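4.2 Oiling and curing the tabletop
Applies to Skalldale tables, lengths 700 and 987, supplied unfinished.
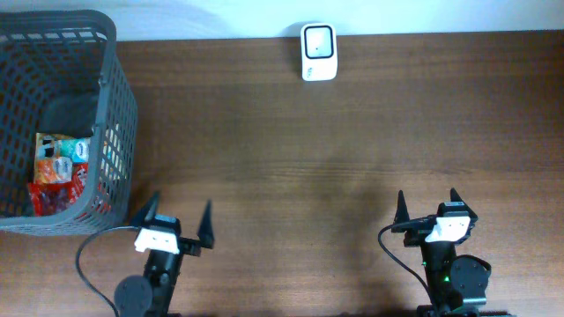 The first coat of Proltach hard oil must be applied before the table is put into regular use. Untreated wood absorbs grease and water quickly, and stains that set at this stage can only be removed by sanding.

Before you start

Read the label on the oil can. Work in a ventilated room, away from direct sun and heaters. Assembly (section 3) must be complete and all leg bolts tightened.

Applying the oil

1. Wipe the top with a dry, lint-free cloth.
2. Sand lightly along the grain with the fine pad from the Pamitz care kit. Do not sand across the grain.
3. Remove all dust with a vacuum cleaner and soft brush.
4. Stir the oil for two minutes. Do not shake the can.
5. Pour a small amount onto the applicator and spread it along the grain in a thin, even film. Start at the wall side and work toward yourself.
6. Coat the end grain twice. It absorbs more oil than the face.
7. Wait 20 minutes, then wipe off all oil that remains on the surface.
8. Let the top dry overnight and repeat steps 5 to 7.

CAUTION: Cloths soaked in oil can ignite on their own. Lay them flat outdoors to dry, or store them under water in a closed metal container.

Note: If the surface feels sticky the next day, too much oil was left on. Rub it down with a cloth dampened with fresh oil and wipe dry.

Curing

Light use is permitted after 2 days. Keep water, hot dishes and rubber feet off the surface until the oil has fully cured. See table 6 for curing times at low room temperatures.

Routine care

Clean with a damp cloth and dry at once. Do not use scouring powder, bleach or steam. Apply one maintenance coat each May, or sooner if drops of water no longer bead on the surface.

Replacement pads: part no. 479, from Chrysikopoulos dealers. The pad supplied with earlier kits is too coarse for step 2.

Section revised 13th November, M. Katsaros.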